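Research / Everyday Objects & Small Storage
9 min read

3.2 Table-top handling of soft goods

Moving on to the fabric pieces. By this we mean anything that folds or slumps when set down – pouches, sleeves, compact umbrellas, cloth wraps. Batista's earlier notes lumped these in with bags, which we think hides a lot. A bag has an opening you can find by feel. A strapped fabric item often doesn't, and people spend time turning it over before they do anything useful with it.

We asked 16 households in Cladcombe to keep a short diary of where such items were put down on coming home and where they ended up. Diaries ran through September. Two were returned blank and are left out of what follows. Entries were coded by Abugri, then checked by Batista, with disagreements talked through until one code was left. Most disagreements were over the word "away". Is an umbrella on a chair back put away? In the end yes, if the diary said it lived there.

The table by the window was the usual first stop. Not the hall, which suprised us. Light is part of it, and a table at standing height asks nothing of the person. Items got left lying at an angle, strap hanging, and stayed that way until somebody needed the space.
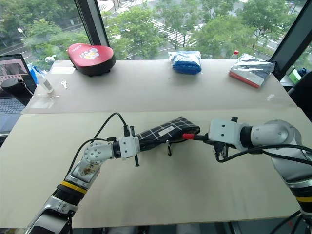

Straps matter more than we had planned for. A loop gives a hook something to hold, so looped items left the table sooner and came back to the same place. Items with no loop drifted – drawer, shelf, back of the sofa, drawer again. See Figure 3 for the room arrangement, and the appendix for the diary wording.

Labels also. Small sewn or stuck labels were used as a "this way up" mark by some 10 of the diary keepers, even where the label had nothing to do with it. Once told which side the label went, other people in the house followed the same rule. No one had written it down.

Figure 3. Work table and rear table at the window, with patterned fabric item.

Folding was less regular. The Holanda scheme (thirds, then roll) was known to a few but hardly used on weekdays. The Jornura hanging rail did better, probably becuase it skips the fold. We don't want to push this far – small sample, one town, one month, and a fairly dry one. Wet umbrellas are a different problem and are dealt with in 3.3.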